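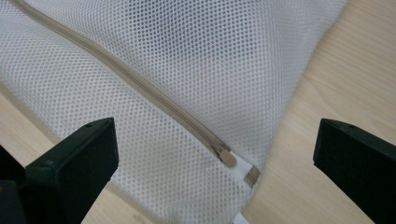
Adugna: a quest pack for Skamow

Version 1.3, released March 1, 2019
Needs Skamow 3.10 or newer (Android or desktop)

Adugna adds a whole new valley to Skamow, with 27 side quests, a river you can follow from the mountain gate down to the salt flats, and a final duel that I've lost more times than I want to admit while testing it. You can walk into the valley at any level, since enemies scale to your party, but it's a lot more fun if you've finished the Indetti storyline first (some people in the valley remember what you did there, and they have opinions!).

What's new in 1.3

Ferry travel between the three docks. You pay once and then ride free for the rest of the game.
The spear class finally has its own trainer. She's up on the north ridge, past the broken bridge.
Bandits no longer block at the same instant you attack. That was a timing bug in my script and it made the toll road miserable.
New music for the salt flats by Buppha Boonchu, who also redid the tavern theme. Turn it up, it's so good.
Saves from 1.1 and 1.2 load fine. Saves from 1.0 don't, sorry.

Install on Android

1. Back up your save. In Skamow, go to Options, Saves, Export.
2. Copy adugna.pak to the Skamow/mods folder. Leave it packed.
3. Start the game, open the Mods screen and switch Adugna on.
4. Restart when it asks you to. The first load is slow because the map gets built then.

Install on desktop

Same file, same idea, but the mods folder sits next to the game program. If you use the Hevent launcher, drag the file onto its window and it does the copying for you.
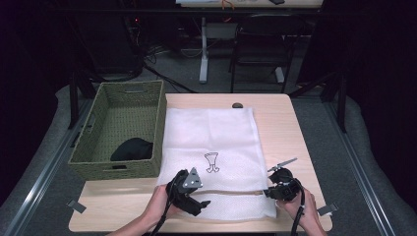
White mesh laundry bag and olive-green woven basket on a light wood table.

Getting to the valley

Talk to the map seller in the starting town after dark. Buy the torn map (44 silver), then use it at any signpost. If he only offers the regular stock, sleep at the inn until evening and try again. You can't lose the torn map, so feel free to clean out your pack.

Settings

Open adugna.cfg in any text editor. These are the defaults:

enemy_scaling = on
ferry_cost = 10
duel_retries = 3
old_tavern_music = off

Setting duel_retries to 0 gives you unlimited tries. Setting enemy_scaling to off locks the valley at level 27, and that's how I play it now. It's rough early on and great after that.

Known problems

The goat herder sometimes walks into the well and stands there. Leave the village and come back.
On small phone screens the quest log cuts off long titles.
Dual-wield animations stutter with the high-detail character pack. Khairul Gunawan has a fix in testing, and the February test build is in the extras folder if you'd like to try it.

Reporting bugs

Please send your save, your config file and a line or two about what you were doing. Screenshots are great for map holes.

License

Scripts and maps are free to reuse in your own Skamow mods with credit. The music belongs to Buppha, so please ask her first.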